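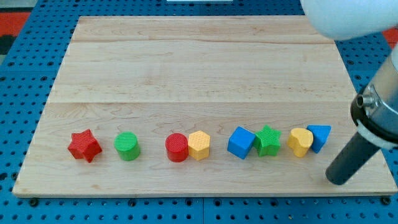

Went to the Bostau open day Wednesday because a client keeps forwarding me their newsletter. I've done line maintenance and then line consulting long enough to have sat through a lot of these. Thread, for the people who asked me to report back.

First thing, credit where due. They let you stand close. A lot of vendors put you behind a rope with a video screen between you and the machine. Bostau had the arm on a blue perforated table with a maple board bolted down on it and a row of colored blocks, and you could lean in until Hélène Fortin, who was running the morning, asked you to step back.

The task was sorting. Stars, cylinders, a heart, a cube and so on. Red, green, yellow, blue. Someone calls out a shape and a color, the arm goes and finds it.

My problem with this started before the arm moved. Every one of those blocks is a bright solid color on a pale board. If I wanted to make life easy for a vision system, that is the table I would build.

I work with people who pack molded parts. Their parts are black. They arrive in a black tote. Half of them are nested inside the other half. Nobody is calling out "yellow heart."

Asked about that. Fortin said the blocks are a "teaching set" and the same software runs on real parts. OK. Then put real parts on the table. You had a room full of people who would have brought you some.

The first call came from the front row. Green star. The arm went to the green star and not the red one, which is the bit they wanted us to notice, and people clapped. I'll give them that. Two stars on the board, it went to the correct one.

Then a kid who had come with his mother asked for "the round one." There were two round ones, a red and a green. The arm sat there. Benjamín Troncoso (he does their integration work, seemed like a decent guy) said it was waiting for a color and typed one in on the laptop.

I don't mind that it stopped. Stopping is the right answer. I mind that the slide behind him said "natural instructions" and the fix was a man at a keyboard.

Also worth watching was the gap between blocks. A few of them were standing nearly against each other, the blue cube and a star, the heart and the triangle. That's the hard part of this job if you've ever done it, getting to one piece without shoving the one next to it.

On the second run it bumped the triangle going for the heart. Small bump. Troncoso reached over and set it straight between runs, the way you would straighten a picture frame. I don't think he even knew he did it. On my client's floor that is a stoppage and somebody walks over from the other end of the building.

So I asked the question I always ask. How many runs, how many touches by a person. Fortin said they had 400 runs logged on this setup. I asked how many of those had a hand on the table partway through. She said she would have to get back to me. She wrote my email down, so we'll see.

To be fair to her, most vendors answer that one with a number they made up on the spot. "I'd have to check" is a better answer. I'd just like it to be on the slide.

Speed. They ran it slow because we were standing right there, which I have no quarrel with. But then you can't also tell me about throughput in the same breath. I timed one pick on my phone at 5 seconds, and that was after the arm had already moved out over the right end of the board. Troncoso said full speed is "a lot quicker." Show me on a day when the room is empty and film it in one take.

Keerthana Poduval from Gastora was there too and asked the best question of the morning, which was what happens when the board moves. The one they used was bolted to the table. Her stations are on casters. They get kicked.

The answer was recalibration, 4 minutes, done by a trained person. She asked who trains the person. There was a price for that. It was not in the handout.

Coffee was good. Parking was a mess, go in by the Painemal side if you ever go, the front lot is signed for staff only and they do mean it.

Somebody will reply that I'm being hard on a demo. Yes. I've watched a plant buy a machine off a demo, run it for a season, and push it up against a wall with a tarp on it. The people who had to work around the tarp weren't invited to the demo.

Things I liked, so you don't think I hate everything. The stop button was where a hand would find it. Fortin let the audience pick the calls, no script that I could see. They didn't hide it when the arm sat and waited. And they took questions until they ran out of people asking.

Would I tell my client to buy it? No. Would I tell them to ask for a trial with their own tote, their own black parts, their own lights, and 2 shifts with no Bostau staff in the building? Yes, and I already sent that email.

Yamila Medina asked me in DMs if it's better than the Fodon cell she saw in April. Can't say, I wasn't at that one. From what she described, that was also blocks — so maybe the whole industry shops at the same toy store.

If Fortin sends the number I'll add it to the end of this thread, good or bad. Nothing yet.

Last updated: Wednesday, 9:40 p.m.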